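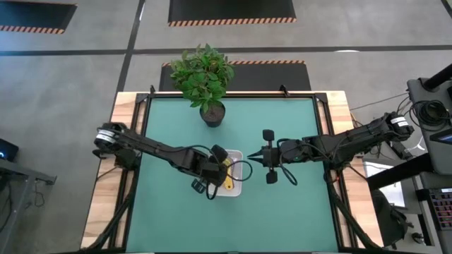 Flat mat on a wooden-topped table, white tray near the middle.

Labeling storage bins for a shared workroom

Print labels on matte stock, 397 to a roll. Wipe the bin with alcohol and let it dry before applying anything. 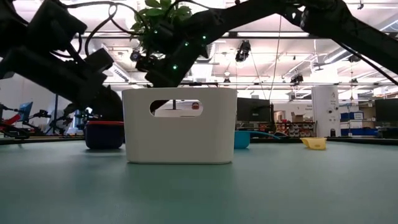
Label position depends on the handle. On a bin with an oval cutout near the upper edge, like the white one, set the label below the opening – fingers will lift it otherwise. Tapered sides need a short label, pressed from the center outward.

Record each number in the inventory sheet, then leave the bin unloaded overnight.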